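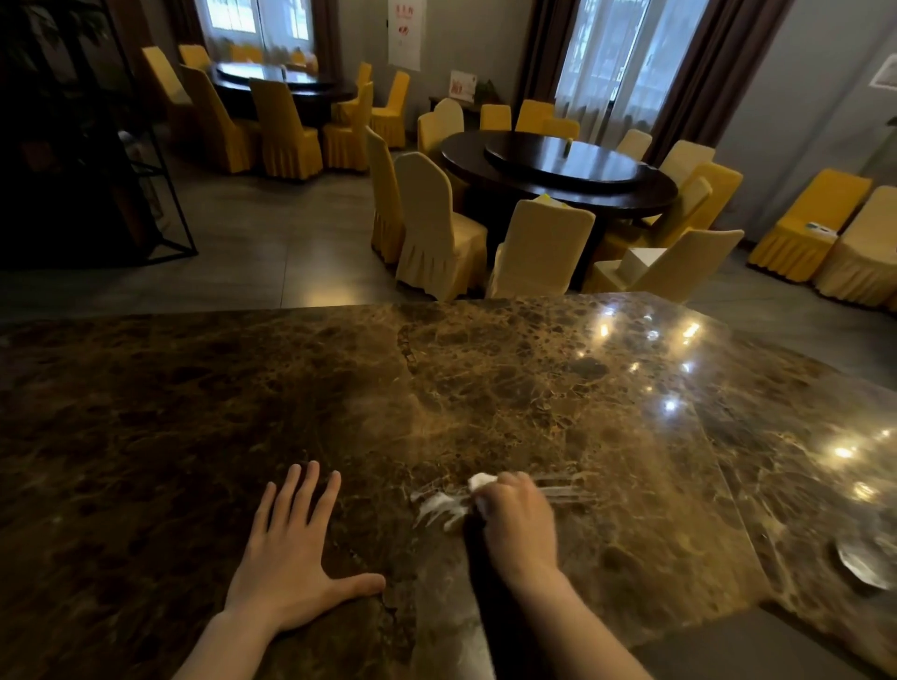 # Philosophisches Forum Plemport eröffnet Gesprächsreihe zum Begriff der Gewohnheit

Das Philosophische Forum Plemport nimmt im September seine öffentliche Gesprächsreihe wieder auf. Im Mittelpunkt steht der Begriff der Gewohnheit, von der antiken Tugendlehre bis zur gegenwärtigen Handlungstheorie. Die Reihe umfasst 6 Abende und wird gemeinsam mit der Stadtbibliothek Grasness und der Calimlim-Stiftung ausgerichtet. Der Eintritt ist frei.

Die Auftaktveranstaltung findet an einem Samstag um 18 Uhr im Haus Elside statt. Sie widmet sich der Nikomachischen Ethik und der dort vertretenen Auffassung, dass sittliche Tugend durch Einübung erworben wird. Gelesen werden Auszüge aus dem zweiten Buch in deutscher Übersetzung. Im Anschluss an einen einführenden Vortrag ist eine moderierte Aussprache vorgesehen, für die eine Stunde zur Verfügung steht.

Der zweite und der dritte Abend behandeln David Hume und die Frage, in welchem Umfang unsere Erwartungen an den Lauf der Natur auf bloßer Gewöhnung beruhen. Den vierten Abend gestaltet ein Lesekreis aus Grasness, der sich seit dem Frühjahr mit Félix Ravaissons Schrift über die Gewohnheit befasst. Es folgt ein Abend zum amerikanischen Pragmatismus. Den Abschluss bildet ein Podiumsgespräch darüber, ob routiniertes Handeln im vollen Sinne als absichtlich gelten kann und wie weit die Verantwortung für eingeschliffene Verhaltensweisen reicht.

## Beteiligung im Vorjahr

Nach Angaben des Forums verzeichnete das vergangene Programmjahr 2.507 Besuche. Davon entfielen 1.228 auf die Gesprächsreihe, die übrigen auf Vorträge, Lesekreise und das Schulprogramm. Die Veranstalter werten dies als Beleg für ein beständiges Interesse an philosophischen Fragen auch außerhalb der Hochschulen. Besonders nachgefragt waren die Abende mit gemeinsamer Textlektüre, bei denen keine Vorkenntnisse vorausgesetzt wurden. An diesem Format wird festgehalten.

Neu ist die Aufteilung der Aussprache. Auf den Vortrag folgt künftig zunächst ein Gespräch in kleinen Gruppen, bevor die Ergebnisse im Plenum zusammengeführt werden. Das Forum entspricht damit einem Wunsch, der in der schriftlichen Befragung des Vorjahres mehrfach geäußert worden war.

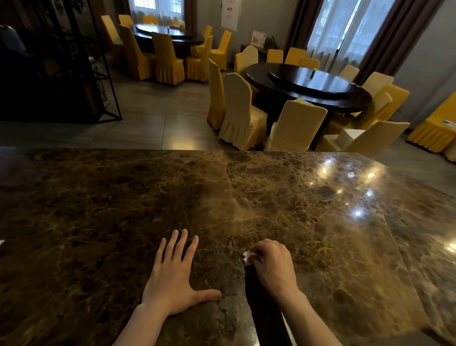

Für die Gruppengespräche werden vorab Leitfragen ausgegeben, die sich eng am jeweiligen Textauszug orientieren. Die Moderation übernehmen Mitglieder des Forums sowie Studierende höherer Semester. Ein Protokoll wird nicht geführt; die Teilnehmenden können jedoch eigene Fragen schriftlich einreichen, die am folgenden Abend aufgegriffen werden.

## Lesehefte und Schulprogramm

Zu jedem Abend erscheint ein Leseheft mit den behandelten Textstellen, einer knappen Einführung und Hinweisen zur weiterführenden Literatur. Die Hefte liegen jeweils eine Woche vor dem Termin in der Stadtbibliothek Grasness und im Haus Elside aus. Die Druckkosten trägt die Calimlim-Stiftung. Auf die inhaltliche Gestaltung der Reihe nimmt die Stiftung keinen Einfluss.

Schulklassen der Oberstufe können einzelne Themen auf Anfrage am Vormittag bearbeiten. Lehrkräfte werden gebeten, bei der Anmeldung den gewünschten Abend sowie die Klassenstufe anzugeben. Die Leitfragen werden für den Unterricht gesondert aufbereitet und durch kurze Fallbeispiele ergänzt.

## Anmeldung und Hinweise

Je Abend stehen 80 Plätze zur Verfügung. Eine Anmeldung ist erforderlich und kann schriftlich oder persönlich bei der Geschäftsstelle des Forums in Plemport sowie am Auskunftsplatz der Stadtbibliothek Grasness erfolgen. Angemeldete Plätze werden bis zehn Minuten vor Beginn freigehalten und danach an Wartende vergeben. Wer verhindert ist, wird um rechtzeitige Absage gebeten.

Die Räume im Haus Elside sind stufenlos zugänglich. Eine Höranlage ist vorhanden; Empfangsgeräte werden am Einlass ausgegeben. Texte in Großdruck können bei der Geschäftsstelle bestellt werden.

Die Termine der weiteren Abende werden durch Aushang und im Veranstaltungskalender der Stadtbibliothek bekannt gegeben. Vorschläge für das Thema der nächsten Reihe nimmt das Forum bis zum letzten Abend entgegen.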